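4.3 Setting the Belt Tension and Tracking

Applies to Alitz flat-belt conveyors, all lengths. Read section 4.1 before starting. Two people are needed for belts over 13 feet.

CAUTION: Disconnect and lock out the power before loosening any fastener. Keep sleeves, gloves and tools clear of the end rollers.

1. Remove all product from the belt.
2. Loosen the two lock nuts on each take-up block. Do not remove them.
3. Turn both take-up screws clockwise by the same amount, a quarter turn at a time, until the belt no longer sags on the return side.
4. Measure from the frame end to the roller axle on both sides. The two readings must match within 2 mm.
5. Tighten the lock nuts to 9 N·m.
6. Restore power and run the belt empty at low speed for 200 seconds.
7. Watch the belt edges at the tail end. If the belt drifts, stop it, lock out the power again, and tighten the take-up screw on the side it drifts toward by one eighth of a turn. Repeat steps 5 and 6.

NOTE: A new belt stretches during its first days of use. Check the tension again after the first full week.

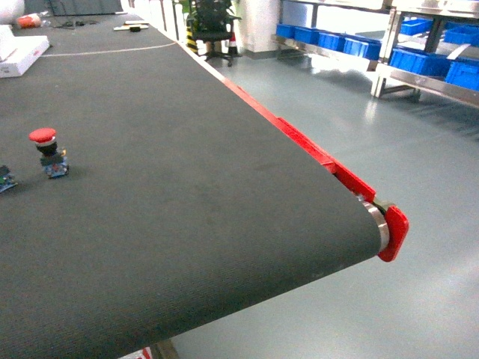
8. Inspect the belt joint. Replace the belt if the joint is lifting or frayed at either edge -- do not trim loose threads and return it to service.
9. Wipe the rollers with a dry, lint-free cloth. Solvents damage the belt surface.
10. Record the final axle measurements in the maintenance log.

If the belt will not track after three adjustments, check that the frame is level (section 3.2) before calling Cetanholm service.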